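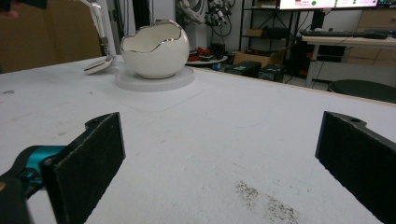

Skomeo Student Manipulation Project: Gallery

The Skomeo project is an elective course offered jointly by the Department of Mechanical Engineering and the Iyamu Teaching Laboratory. Students enrolled in the course learn to record, review, and prepare demonstrations of everyday handling tasks, and then study how those demonstrations may be used to train a robot arm. The course is open to second-year students and above, and no earlier experience with programming is required.

The gallery presents work from the tableware unit, which occupies the second half of the term. The unit was developed by Phúc Sầm, the course instructor, in response to requests from former students for tasks involving breakable objects. Enrollment for the unit is limited by the number of stations in the laboratory.

The pictures may be opened at full size from the department's internal pages. Families and prospective students who wish to visit the laboratory should consult the notes on visits further down this page.

About the tableware unit

Each group is assigned one arrangement of objects and keeps it for the whole unit. Groups write a task sheet before any recording takes place. The task sheet names the objects, states where each one begins, and states where each one must be when the demonstration ends. Sheets are reviewed by the instructor and returned with comments, usually by the following meeting. A sheet that leaves the end position open to interpretation is sent back for revision.

Bowls and mugs were selected for the unit because students already know how such objects are held. A bowl may be taken by its rim or supported from the side, and the two choices lead to quite different recordings. A mug may be approached by the handle or by the body. Groups are asked to settle on one approach, to record it consistently, and to explain the choice in the written report.

The teaching set consists of 221 accepted demonstrations recorded by this year's groups. A further 97 were submitted and set aside during review. The most frequent reasons were a late start to the recording, an object placed outside the position given on the task sheet, and a hand passing between the camera and the object. Rejected demonstrations are not deleted. They are kept in a separate folder and are used in the review exercise, in which each group examines the work of another.

Station work: the hanging mug and the bowl
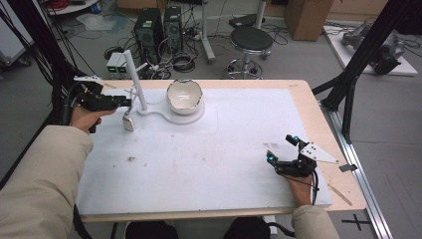 Two-handed work is introduced after students have completed the single-gripper exercises. The operator remains seated, with one gripper in each hand, and the mug and the bowl share one stand. Students are advised to decide before the recording begins which hand will move first, and to let the other hand rest until it is needed. Most groups report that this is the most demanding habit to acquire.

A second student acts as recorder for the group. The recorder reads the task sheet aloud, confirms the starting positions, and enters the result in the station log. Roles are exchanged at the midpoint of each meeting so that every member of the group gains practice in both. A third member, where the group has one, checks the recording on the computer and reports whether it may be kept.

Speed is not assessed. In the first weeks, many students move far more quickly than the exercise calls for, and the resulting recordings are difficult to use. The instructor's standing advice is to handle each object as one would at home with guests at the table.

Assessment

Students are assessed on the task sheet, the station log, the review exercise, and a final report. The final report must include a discussion of at least one demonstration that the group chose not to submit. In June, each group gives a short presentation to the department, followed by questions from faculty and from students in the other groups.

A group that has met all of the requirements may apply to continue in the Bromach summer workshop, where the recordings are used to train and test a model on the laboratory's own equipment. Places in the workshop are limited, and applications are considered on the strength of the station log and the final report. Grades in other courses are not taken into account.

Use of the recordings

The combined archive from all years of the course now holds 698 demonstrations. It is available to enrolled students and to members of the teaching staff. Requests from other departments should be made in writing and should state the intended use. Recordings may not be posted to public sites without the consent of the students who made them.

Support for the course materials is provided through the Fundent education grant, which covers replacement tableware, stands, and gripper parts.

Visits

The laboratory receives visitors by appointment during the term. Groups from secondary schools are welcome and should be accompanied by a teacher. Visitors are asked to remain behind the marked line while recording is in progress and to silence mobile phones before entering. Bags and coats may be left on the hooks in the corridor.

Requests for a visit should be addressed to the Iyamu Teaching Laboratory office, which is open from 9:00 a.m. to 4:00 p.m. during the term. Please include the size of the group and the age of the students.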